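September 24, 2026

Dudano driver, flicker at the low end, continued

Picking up from where I left off. Complaint from the Ifans stairwell job is still the same: fixtures look fine at full, fine at half, then down near the bottom of the dimmer they shimmer. Not everyone sees it. Ilse sees it right away, I have to wave a pencil under the light.

Setup on the bench: one Brurnholm linear pendant, the driver from the returned carton, Gridness wall dimmer in a plastic back box, about as basic as it gets. 12 ft of cable between dimmer and driver to start. Light sensor taped under the lens, looking up, black cloth over the lot to keep the ceiling lights out of the reading. Scope on the sensor, second channel on the control pair.

First run. Full output, trace clean apart from the usual small ripple. Half, same. Kept going down slowly. Somewhere under the last quarter of the slider travel the trace starts to hop - not mains ripple, much slower and uneven. You could draw it by hand. Below that it settles agian, then hops, then goes out.

Swapped the sensor to be sure. Same.
Swapped the scope lead. Same.
Turned the bench supply off (it was doing nothing for this test, just sitting there with its fan on). Same.

Control pair: should sit at 2 V or so where the trouble is worst, and the mean is right where it should be. But there's fuzz on it. Fuzz gets bigger when the dimmer is near its bottom stop. So either the dimmer puts it there or the driver is pushing it back up the pair. Wrote both on the board, not crossing either out yet. 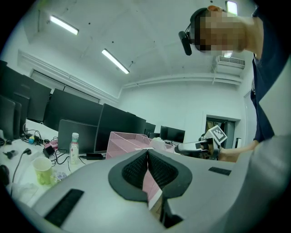

Toon thinks it's the dimmer and that I'm wasting time on the driver. Says the Gridness has a minimum load on the control side and one pendant doesn't get near it, so it hunts, and on site there were only a couple of fixtures per landing anyway. Wants me to hang a resistor across the pair and see if it calms down. He would put money on it.

OK, did that. Went through the drawer, tried a few values. It does calm down a bit with the lowest one but doesn't go away, and the bottom end comes up brighter, so you lose the deep dim that the customer asked for in the first place. So Toon is partly right. Told him, he said partly is fine.

Next, took the dimmer out completely. Battery and a pot straight onto the control terminals, nothing else. If the driver's clean it should be dead flat all the way down.

It isn't flat!! Much better, but there's still a hop right at the bottom. Smaller, narrower range. So the driver has some part in this too. Repeated it after lunch with the driver warmed up, hop moved down the range slightly and was harder to find. Cold start it is back where it was. That would fit the site story, the stairwell is unheated and they said mornings were worse.

Need to be careful here - one driver. Out of a returned carton. Could simply be a tired one.

Cable length. The site run was long, installer's sketch says 200 ft to the furthest landing, in the same conduit as the mains feed for part of it (why). Had a reel so I put the whole thing in line, left it on the reel, which I know isn't the same as pulled out straight. Hop gets noticably worse with the reel in. With the reel laid next to the mains lead, worse again. Moved it to the far end of the bench, better.

So far:
dimmer only, short cable - hops near bottom
dimmer plus resistor - less, min level too bright
battery and pot - small hop, right at bottom, goes mostly away warm
long cable - everything worse
long cable beside mains - worst

Tried a ferrite on the control pair at the driver end. No difference I could see. Small cap across the terminals did help, quite a lot, but it makes the slider feel laggy and I don't know what the driver people would say about hanging things off their input. Ask before anyone offers it as a fix.
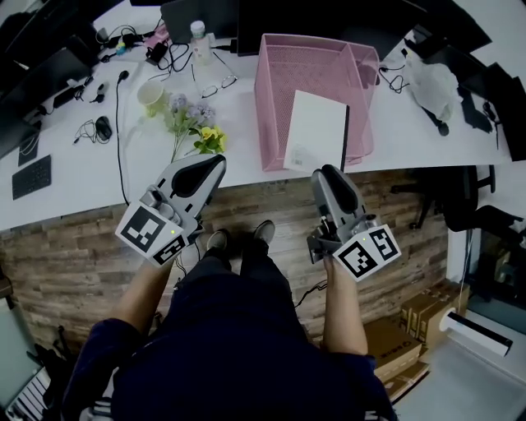 Long white desk, hand grippers.

Ripple numbers off the scope are in the spreadsheet, second tab. Ignore the first tab, I had the sensor on the wrong range and it was clipping. At full output all I get is line ripple at twice 60 Hz, which is what you'd expect, and it's low. The fixture isn't bad. It's only the low end.

Also checked, mostly for completeness: lens off, lens on, no change beyond less light. Tapped the connectors with a screwdriver handle while it was hopping, nothing. One of the push-in terminals on the pendant had a strand of copper sticking out, trimmed and remade it. No change there either but would like to know if the others in the carton are like that.

Ilse Van Dijk came by and looked at it by eye with the cap fitted. She can't see it anymore down to the last sliver of the slider. Without the cap she called it within a second. That's good enough for me as a pass / fail until we get a proper flicker meter back from wherever it went.

To do
- second driver from the same carton, same tests, cold first
- a driver from new stock
- different make of dimmer, borrow the one off the demo wall, put it back after
- unroll the cable properly, down the corridor if it's quiet
- mail Dudano re cap on the control input, and ask if there's a newer revision
- tell Ifans not to pull any cable yet. Separate conduit may be the answer in the end but they want the stairwell signed off in November and that is a lot of wall to open
- label the drawer resistors, half are in the wrong bag

Left the rig set up, mains off at the strip. Don't move the reel.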